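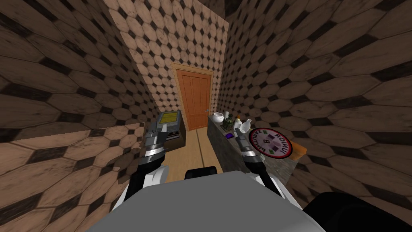

Rendered room, closed door at the far end

Why the kettle sings -- notes for Rillivcombe evening, January 14, 2018

Start with the kettle ON. Don't say anything yet. Fill before people sit down, 800 ml, cold tap. Lid shut. Let them hear it go.

Hello, thanks to Lamisi for the room and the extension lead. Ask: who knows from the next room when it's nearly boiled? Hands up. Good. How? Let a few answer. Someone will say "it gets louder". Ask if they're sure.

Then wait. Loud part comes well before the boil. Goes quieter right before it rolls. Let them notice. Do not talk over it!! (did this in June, ruined it)

What's going on:
-- water at the bottom gets hot first, rest still cool
-- little steam bubbles form on the hot metal
-- they swell or lift off into cooler water and collapse. Steam back to water, water rushes in to fill teh gap. Tiny click
-- thousands of clicks = roar
-- once the whole lot is hot bubbles make it to the top without collapsing. So quieter, softer, more of a glug

The very early fizz is different, that's mostly dissolved air coming out. Mention only if asked. Abdul-Rahman will ask.

Clap demo: cupped hands, then flat. Collapse is the flat one. Not a perfect comparison, say so.
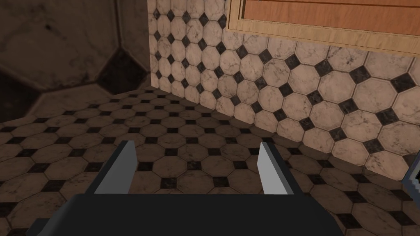 Dark gripper, pale pads, tiled floor

Second half, stove-top whistle. Separate thing altogether, people mix them up. Hold up the old Prulik one, pass round the spout cap. Two thin plates, hole in each, small gap between. Steam squeezes through first hole, jet wobbles, hits edge of the second. At first it behaves like blowing over a bottle neck -- the air in the cavity sets the note. Blow the bottle. Then faster steam, little whirls come off the end of the spout and the pitch starts climbing with the flow.

Play Nhi Hà's recording. File is called lasex_kettle_final2, NOT final. Turn speaker down first. 200 Hz test tone is at the start, skip it unless sound desk wants it.

Limescale bit. Kwame's question from last time: does a furred kettle sound different? My notebook says yes, 123 boils, same kettle, before and after descaling. Rough surface gives bubbles more places to start. Mine was quieter furred. One kettle only so don't oversell. Kokkonen kettle at work seemed to do the oposite, haven't checked it properly.

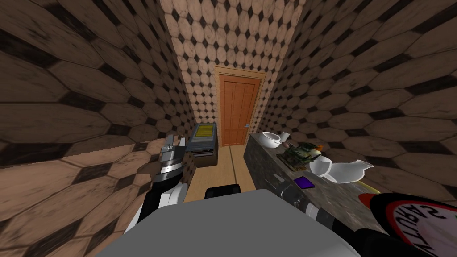 Rillivcombe Talks, no. 2, p. 4

Why anyone cares (keep short). Same collapsing bubbles under a ship's propeller, called cavitation. Chips bits off the metal over time. Also pumps -- sounds like gravel going through. Engineers listen for it. Valve in Adwoa Ametepe's old heating system, she's happy for me to tell it: rattled for a whole winter, plumber blamed the brackets, was the valve. Get her to do the noise.

If running late drop the pumps, keep the valve.

Likely questions
Does salt make it louder? Don't know, never tried, don't put salt in an electric kettle.
Why quieter with less water in? Warms faster, and less cool water for the bubbles to collapse in. Say "I think".
Microwave? Can heat past boiling in a smooth cup with hardly a bubble, then go all at once. Be careful. No demo.

Unplug kettle. Mugs are in the left cupboard, milk needs fetching from Lamisi's fridge.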